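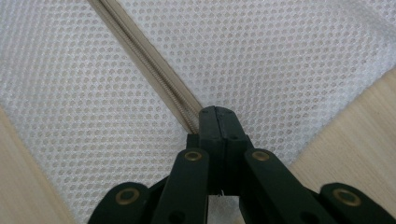 Chapter 4
Openwork Fabrics

Most of the cloth we wear and use is made to cover something. Openwork fabrics are made with holes in them, and the holes are part of the plan from the start. Fishing nets, fly screens, lace curtains and sports singlets all belong to this group. In a knitted mesh the yarn is looped so that small gaps form at regular spots, and the loops around each gap hold it open. The white mesh at the start of this chapter has small rounded holes set in a close grid, much like honeycomb, and its glossy threads stand up a little around each one. A zipper tape, such as the tan one seen with it, is flat and narrow by comparison.

The earliest nets were tied by hand, one knot at a time. Knotted netting is strong but slow to make, and the knots rub. Machine knitting did away with the knots and made light, even mesh cheap enough for laundry bags and linings.

This chapter has 4 sections. The first deals with fibres and how their stiffness affects the shape of a hole. The second covers knitted, woven and knotted structures. The third looks at colour and finish - dyeing an open fabric evenly is harder than it sounds. The last section is about sewing mesh to other materials, using a case study from the MacLeod workroom, where 22 sample seams were pulled until they failed.

Before you begin, you should be able to tell a knit from a weave and name the parts of a loop. If not, go back to Chapter 2.

Key terms: mesh, gauge, loop, selvedge, tape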